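Forum > Wohnen & Haushalt > Schlafzimmer
Thema: Bettwäsche nach dem Trocknen zusammenlegen, bügeln oder einfach drauf?

fadenlauf_76
24 Mar 2026
Hallo zusammen, ich brauche mal eure Meinung (mein Mann und ich werden uns nicht einig). Seit August haben wir endlich einen Balkon direkt am Schlafzimmer, und seitdem trocknet bei uns fast alles draußen. Herrlich! Nur landet danach eben alles auf dem Bett, und da wird dann zusammengelegt. Ich falte grob zu einem dicken Quadrat, er will alles Kante auf Kante und am liebsten noch gebügelt. Auf dem Bett ist das orange, darauf das dunkelgrüne Stück mit dem Wolkenmuster (oder ist das Laub? Wir rätseln selbst), so weit war ich vorhin: 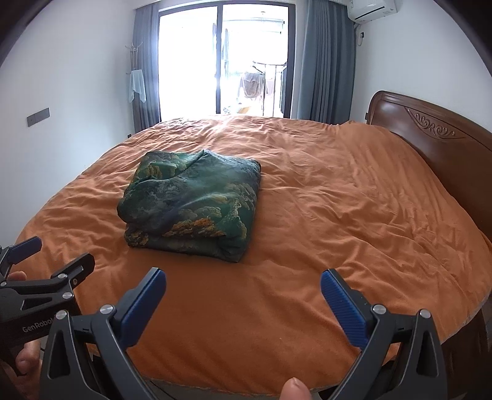
knitterfee schreibt: Bügeln würde ich mir komplett schenken. Ich hab das zwei Jahre lang durchgezogen und nach der ersten Nacht sah es eh aus wie vorher. Kräftig ausschlagen, glattstreichen, fertig.

Mangelware
Da muss ich widersprechen, knitterfee. Gebügelte Bettwäsche fühlt sich einfach anders an! Ich hab die Dampfstation von Akbari und brauche für einen Bezug keine 2 Minuten. Und im Schrank passt doppelt so viel rein.

knitterfee
2 Minuten pro Bezug glaub ich dir nie im Leben :-) Aufheizen mitgerechnet?

Mangelware
Ohne. Erwischt.

oststeg
Die Frage ist doch, wo ihr faltet. Auf einer Bettdecke wird das nie Kante auf Kante, die gibt ja überall nach. Decke runter und auf der Matratze legen, oder gleich auf dem Esstisch. Ich mach's so: längs halbieren, nochmal längs, dann dritteln. Das Bündel passt genau in die 30 cm tiefen Fächer von unserem Tudby.

fadenlauf_76
Decke runter, da hätte ich ja selbst drauf kommen können, danke! Dritteln probier ich morgen. Bügeln bleibt für mich gestrichen, das darf dann gern der Herr übernehmen. Weiß jemand, ob es die Tudby-Fächer auch tiefer gibt?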